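# Preguntas frecuentes: puestos automatizados en la cocina de ensayo

Planta de Skekthorpe. Última revisión: 2026-10-10.

### ¿A quién afecta el cambio?

Al personal de preparación de Plavora asignado a la cocina de ensayo. Las áreas de envasado y almacén mantienen sus procedimientos actuales. El proyecto figura en la documentación interna con el nombre de Juria.

### ¿Qué tareas pasan al brazo?

La recogida y colocación de objetos ligeros sobre la encimera y la reposición de utensilios en su posición inicial. El catálogo vigente recoge 131 tareas. Cualquier operación con cuchillos, líquidos calientes o placas encendidas sigue siendo manual.

La carga máxima autorizada en la pinza es de 900 gramos, incluido el recipiente. Por encima de ese valor el controlador detiene el movimiento y solicita confirmación en el panel. 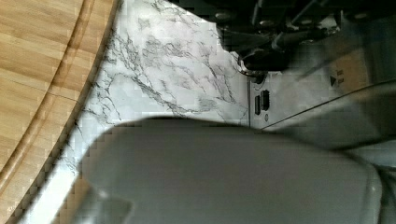
La confirmación corresponde al operador del puesto. Si se rechaza, la tarea queda registrada como «interrumpida» y no computa en el rendimiento individual.

### ¿Qué hace ahora el operador?

- Dispone los objetos según la ficha de tarea.
- Lanza la secuencia y la supervisa fuera de la zona marcada.
- Clasifica el resultado: completa, parcial o interrumpida.
- Anota los contactos no previstos con el mobiliario o los aparatos.

El límite es de 800 ciclos por turno y puesto. Al alcanzarlo, el sistema Wogan bloquea nuevos lanzamientos hasta el turno siguiente.

### ¿Por qué se ensaya con piezas de juguete?

Mantienen forma y peso entre ciclos, lo que permite comparar resultados de turnos distintos. El ensayo con alimentos reales requiere un protocolo de higiene aparte, pendiente de aprobación. 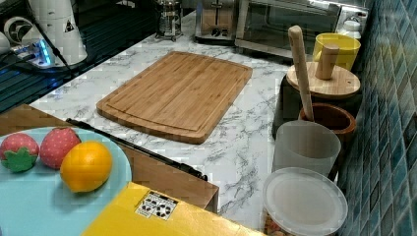
Una persona del turno de tarde objetó en el buzón del proyecto que clasificar resultados durante horas cansa más que preparar, y pidió que la rotación fuera obligatoria. La petición se ha aceptado: desde octubre, nadie permanece más de 2 horas seguidas en supervisión. El cambio de función se registra en Wogan y no necesita visto bueno del encargado.

### ¿Se reduce la plantilla?

No está prevista ninguna baja vinculada a Juria. Las vacantes de preparación que se produzcan durante el ensayo se cubrirán con el perfil de operador de puesto, que tiene la misma categoría salarial. El complemento por turno no varía.

### ¿La formación es obligatoria?

Sí, para quien vaya a lanzar secuencias. Consta de 2 sesiones en horario laboral: una de parada y rearme, otra de clasificación. Sin la primera no se activa la credencial.

### ¿Cómo se prepara la encimera?

La tabla se coloca según la ficha y los objetos de la tarea se dejan en su plato. Los pequeños electrodomésticos permanecen en su sitio, ya que el programa los trata como obstáculos fijos. Si alguno se desplaza, hay que repetir la calibración antes de lanzar.

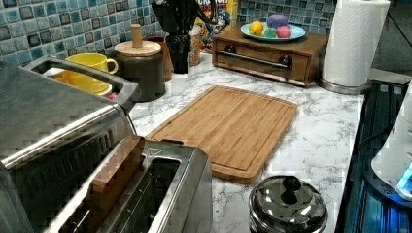
*Encimera de ensayo, con la tabla de corte y las bolas de juguete en el plato azul claro.*

### ¿Se graba a las personas?

Las cámaras del puesto registran la encimera durante el ciclo. Si aparece una persona, el operador marca la secuencia y esta se excluye del archivo. Las grabaciones no se utilizan para control horario ni para expedientes disciplinarios.

### ¿Qué hago si el brazo se detiene a mitad de tarea?

Pulsar la parada, esperar el aviso de motores sin tensión y retirar el objeto. El rearme se hace desde el panel, con la zona marcada despejada. Tras dos detenciones seguidas en la misma tarea, se abre una incidencia en Wogan y se pasa a la siguiente ficha.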